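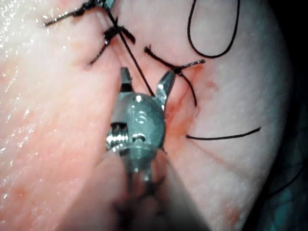

Chirurgischer Greifer mit gespreizten Backen vor blassrosa Gewebe

Thema: Signierter Baseball vergilbt, noch was zu retten?

kellerkind_78
8. Mai 2023
Moin zusammen, ich hab im April bei Zuruna einen Mannschaftsball der Dernadwood Pioneers ersteigert, mit Zertifikat und Hologramm. Auf den Fotos sah er cremeweiß aus, in der Hand ist er eher teefarben (grummel). Die Unterschriften sind aber alle noch gut lesbar, blauer Kuli. Kann man so ein Leder irgendwie aufhellen, ohne die Tinte zu ruinieren? Und taugen die UV-Würfel von Dollance was?

nahtzaehler
Finger weg vom Leder! Kein Radiergummi, kein Sattelfett, kein Hausmittel. Ich hab mir mal mit einem feuchten Tuch zwei Unterschriften verwischt, das ärgert mich heute noch. Vergilbt ist er halt, damit muss man leben.

outfield_ole
Seh ich nicht ganz so streng. Trockenes Mikrofasertuch an den Stellen ohne Tinte geht schon, damit kriegt man wenigstens den Staub runter. Heller wird er davon natürlich nicht. Hast du den Verkäufer mal angeschrieben? Bei Zuruna hat man 10 Tage, danach wirds zäh.

kellerkind_78
Frist ist längst rum, hab zu lange überlegt. Im Zertifikat steht übrigens Nr. 903, im Angebot stand 3590. Ist das normal??

nahtzaehler
Nö. Die Nummer auf dem Hologramm muss zum Zertifikat passen. Was steht denn auf dem Ball?

kellerkind_78
903, grad mit der Lupe geguckt. Puh.

outfield_ole
Dann wars wohl die Artikelnummer vom Händler. Zu den Würfeln: hab zwei von Dollance im Regal, Deckel sitzt stramm, bin zufrieden.

linksaussen_mia
Ich nicht so! Meiner hatte nach einem Sommer am Fenster trotzdem blasse Tinte, UV-Schutz hin oder her. Hab jetzt eine Vitrine von Lefèvre, im Flur, ohne Sonne. War teurer, aber ich schlaf besser :-)

outfield_ole
Am Fenster hilft dir auch keine Vitrine, Mia. Das lag am Platz und nicht am Würfel.

linksaussen_mia
Wenn UV-Schutz draufsteht, erwarte ich auch welchen. Da werden wir uns nicht einig.

kellerkind_78
Danke euch! Er kommt erstmal in den Schrank und ich bestell einen Würfel. Falls jemand noch einen Ständer übrig hat, gerne PN.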